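How to Learn the Grapple Swing in Trullance
Posted 2009-09-28

The grapple swing is the most fun you can have in Trullance, and hardly anyone on public servers uses it! I have 117 hours on the Scout now, and I still grin every time I come flying over the wall at Pluvska and land behind the other team's turret. You don't need fast hands for this. You need a quiet server and a bit of patience.

Step 1: Set up a practice server
Start a local game on Stimitz with no bots. Turn off the round timer and set respawn to zero, because you are going to fall in the canal a lot. If you still have the old hook bound to the middle mouse button, move it. Clicking the wheel while you turn will wreck your aim, so I use the thumb button and some people swear by Q.
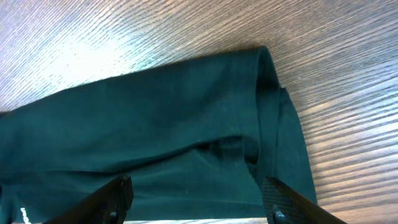

Step 2: Get the release right
Stand on the bridge, look up at the crane arm and fire. You'll start moving right away. Let go just before the bottom of the arc and press jump in the same instant. Do it too early and you plop down under the crane, do it too late and you get a nice high hop that goes nowhere. A good release carries you clean over the canal - you'll hear the wind sound kick in when you've got it. It took me 21 tries to get my first one, and then I got the next three in a row.

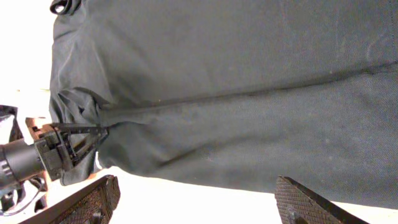
Don't hold forward while you're in the air. The game treats it as braking once you're over running speed (weird, I know, but it has worked like that since the April patch). Hold only the strafe key on the side you're turning toward, and move the mouse slowly with it. My longest jump this way is 2,268 units, from the crane to the far roof.

Step 3: Take it to a night map
Pluvska is where the swing really pays off, since the roofs are dark and people don't look up. The trouble is that you have to find the hook points too. Load the map, stand in the tunnel and check your brightness before you do anything else. 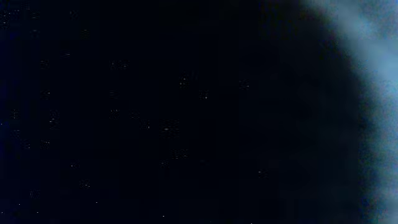

Hook points on Pluvska are the little iron rings under the gutters, and you can't grab what you can't see. Raise gamma one notch at a time until the rings show up against the wall. If all you get is almost-black navy with faint gray-blue specks in it, like the picture, keep going. Stop when the sky starts to look milky.

Step 4: Chain two swings
The hook has a short cooldown, so fire the second one as you pass the top of your arc. Aim a little higher than feels right.

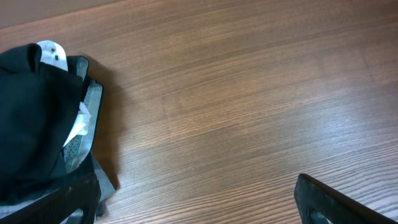
You'll be dropping by the time it connects, and that extra height keeps your feet off the ground. The Economou hook has a longer rope and forgives more, so equip that one if you've unlocked it (level 9). Switch back to the standard hook later if you want the quicker cooldown.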